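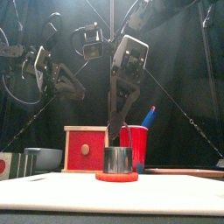

Who may clear a stopped arm and restart it during a shared session?
The operator named on the session sheet, and only after the second person present has said "clear" aloud.

1/8 The Ellel working group has revised its bench rules for two-arm manipulation stations. The new text applies at Rultusby and Prunedthorpe from December. A short summary follows in this thread.

2/8 Rule 3, handled objects. Where an item has a handle, the grasp target is the handle unless the task sheet states otherwise. Household items are handled under the same rules as test pieces.

3/8 Rule 4, idle arm. When one arm is working, the other is to be parked higher than the working arm. Lowering it requires a spoken notice.

4/8 Rule 5, cables. Cables on moving arms must have enough slack for full travel and must not rest on the work surface. Check them before the first run of the day and again after any change of tool.

5/8 Rule 6, item limit. No more than 9 loose items may be on the table in one session. Sites asked for a higher number. The group reviewed 1,398 session logs and kept the limit as it stands.

6/8 Rule 7, logging. Every stop is logged, including stops with no contact. "Operator error" is no longer accepted as a full entry. State which arm was moving and what it was holding.

7/8 Correction to the draft sent out on Saturday: the clearance between any person and the reach of a powered arm is 700 mm, at both sites. The draft gave this for Prunedthorpe only. Please discard printed copies.

8/8 Questions on Rules 3 to 6 go to Zdzisław Stępień. Questions on logging go to the Krajewska office. Requests for an exception must be in writing and must name the station and the task.

Added: the revised session sheet replaces the old one at both sites. Old sheets already filled in remain valid and should be kept with the station log.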